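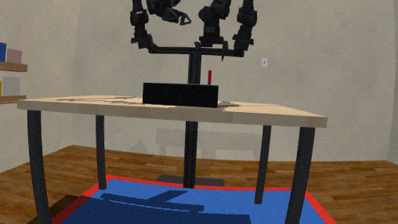

Quintanilla Furniture Listings

A small text dataset of secondhand furniture ads, collected from the Sotix classifieds board and cleaned by hand. Version date: 23 January 2018.

What is in it

There are 3088 ads in English, one per line, in a tab-separated file. Each line has an ad number, a category, an asking price in dollars, a title and the body text. Tables make up 731 of the ads. The rest are chairs, shelves, beds, desks and a mixed group called "other".

Prices are whole numbers. Where the seller wrote "free" the price is 0, and where no price was given the field is blank. Please don't treat the two as the same thing.

How it was cleaned

- Phone numbers, email addresses and street names were replaced with the word REMOVED.
- Exact repeats of an ad were dropped. Reposts with a changed price were kept.
- Spelling was left alone - "draws" for "drawers" is very common.
- Ads with a body longer than 200 words were cut at the end of the last full sentence.
- Materials named by the seller, such as oak or pine, were not checked against anything.

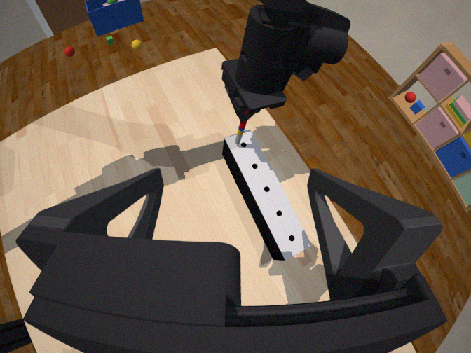 Files

ads.tsv - the full set
sample.tsv - the first 100 lines, for trying out a script
categories.txt - the category names and their short codes
changes.txt - edits made after the July draft

All files are UTF-8 with Unix line endings. Some titles contain double quotes used for inches, so turn off quote handling in your reader.

Known problems

Desks and tables overlap. A few sellers posted whole rooms in one ad, and these went under "other" even when most of the text is on a single piece. The Judex loader skips blank prices without a warning. The Drukex loader keeps them.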